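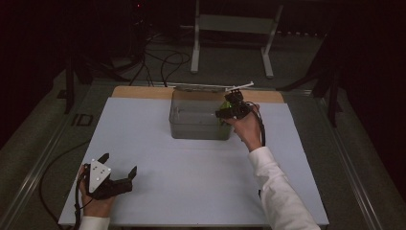 Xinyi Xue
Columnist and former food bank coordinator, Emton

The city wants to raise the income cut-off for its rent supplement by 6 per cent, and we're meant to applaud. I'll hold off. Emton's rents went up faster than that before the last increase even reached anyone's account.

My neighbours on Esteves Street both work. Between them they clear the old cut-off by $30 a month, so they get nothing. Under the new one they'd qualify, on paper – then wait two years on the list with the other 2000 households.

Councillor Mafalda Bragança calls the plan a bridge. A bridge to what? Daycare costs haven't moved, and the late bus to the Totorier warehouse is still cancelled.

I'd like to see the wait times published every March, next to the announcements. Until then I can't tell whether this is help or a press release.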